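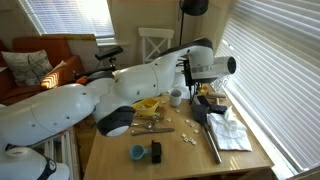

**Fumiko Kuroda**
*Allotment diarist and keeper of plot 89*

September 24, 2020

I meant to be up at the plot by eight and of course it was gone ten before I had my boots on, what with the post and then my sister ringing about the curtains (she has decided on the green after all, having told me in January that she would never have green in the house again). By the time I'd pushed the wheelbarrow up the lane the dew had mostly gone and Mr Aoki was already packing up his flask. He'd left a carrier bag of plums on my gate, bless him, the small dark ones that come off the tree by the water tank, and I ate four before I'd even undone the padlock.

The beans are finished. I've been pretending otherwise for a fortnight, picking the stringy ones and telling myself they'd do for soup, but today I pulled the whole row down and it took me most of the morning, untangling the stems from the canes and saving the fat dry pods in my hat. I do love that job, though. You get into a sort of dream with it. I cut the plants off at the ground and left the roots in, the way my mother did, and tied the canes in two bundles behind the shed, where I shall certainly fall over them in spring.

Then onions! They've been drying on the rack for weeks and they rustle beautifully now. I plaited what I could and put the thick-necked ones in a box to use first, as they never keep. My plaits are still lopsided. The first one came apart when I hung it up and I had to chase an onion right down the path to the compost bays, with the lady from the corner plot cheering me on.

Lunch was cheese and one of the last tomatoes, sitting on the upturned crate with my coat round my shoulders. It's warm in the sun but the moment a cloud comes over you remember what month it is. There was a robin on the fork handle nearly the whole time, very round and very cross, and he didn't think much of my crumbs.

I had a good look through the garlic catalogue while I was down there. I want to put in more this year, because last year's lot were all eaten by Christmas, and I'm torn between the plain white one I always have and a purple one that costs twice as much and is supposed to be lovely roasted. I expect I'll get both and run out of room, as usual. The broad beans need to go in somewhere as well, and I've promised myself a proper row of sweet peas for cutting.

The squashes I've left another week. There are two good big ones and a little warty thing that has grown halfway up the fence, and I turned them all so the pale side gets some light, and slipped a bit of slate under each. If there's a frost forecast I'll have to run up there with the old blankets.

Home by four with aching knees and soil in both ears. I stewed the plums with a spoonful of honey and a bit of ginger, and had them hot with custard, standing up at the stove because I couldn't wait. The bean pods are spread out on newspaper in the back bedroom and the whole upstairs smells of them.

Must remember string tomorrow, and to give Mr Aoki his bag back with some onions in it.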